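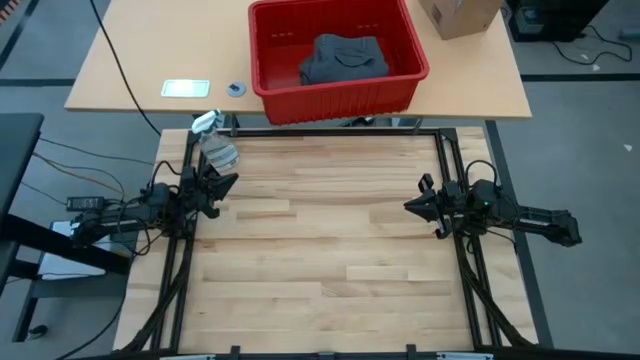

**How many shirts do I need for a quilt?**

Sixteen makes a nice lap size, and 20 gets you something that covers a twin bed if you don't mind it being a little short at the foot. If you're a few under, send what you have and I'll fill in with plain squares (I keep a big stash of solids, and they give your eye somewhere to rest between all those logos).

**Do I wash them first?**

Please! Regular detergent, no fabric softener and no dryer sheets. Softener leaves a coating, and then the backing I iron on doesn't want to stick. Don't bother ironing them yourself, I'm going to press every one anyway.

**Can you use shirts with stains or holes?**

Usually, yes. I only need a square out of the front or the back, so armpits, necks and hems don't matter one bit. If there's a stain right in the middle of the design, stick a safety pin next to it and tell me if you want it kept. Hamdia Bogale sent me a whole set of track shirts with paint all over them and wanted every drip left in, and I love that quilt.

**What about sweatshirts, jerseys, baby clothes?**

Sweatshirts are fine, but try not to send just one, because it makes a thick lump in the middle of a thin quilt. Mesh jerseys are fine too. Baby clothes are tricky – the pieces are so small that I have to sew several together to make one square, and that takes me longer, so ask me for a price first.

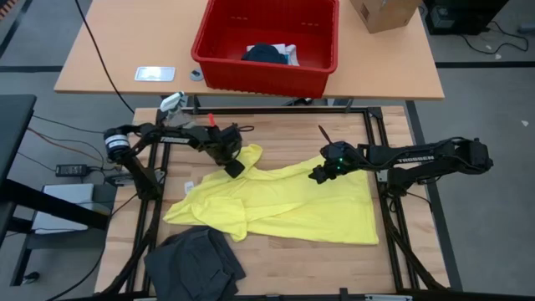 *Yellow T-shirt, laid out on the bench.*

**How much does it cost?**

The deposit is $69 and it holds your spot. The rest depends on size and on which quilting pattern you pick, and I'll give you the full price in writing before I cut anything. Once I've cut, I can't refund the deposit. I'm sorry, I know that sounds strict, but I can't put a shirt back together!

**Can I choose the layout?**

You sure can. Some people send me a sketch with every shirt numbered, and some people say "surprise me." Most are in between. I lay it all out, send you a photo, and you get two rounds of changes. After that it's a small charge for each new round. (Osian Bevan, if you're reading this, six rounds was plenty.)

One thing I'd ask you to think about is color. If you have four white shirts, I'm going to want to spread them out, and if they all have to sit together for some reason
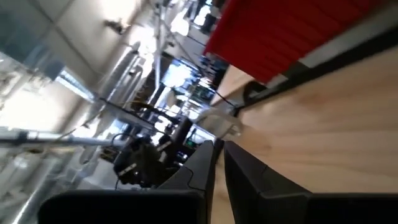

then tell me at the start, so I can pick a border that doesn't make that corner look washed out. The same goes for shirts that belong in order, like a run of camp years or race years. I can go left to right or top to bottom, just write the year on a bit of masking tape and put it on the sleeve.

**How long will it take?**

Spring and summer orders move along pretty well. Anything you want for the holidays needs to reach me before November, and even then I may have to say no. Graduation quilts sneak up on people too, so get in touch early.

**Do I get the scraps back?**

Only if you ask. Check the box on the Jaser order form and I'll bag up the sleeves and backs and put them in with your quilt. Otherwise they get used as stuffing for pet beds.

**How do I wash the finished quilt?**

Cold water, gentle cycle, low heat or hung over a railing. Never iron straight onto the prints.

*Last updated Mar 16, 2024*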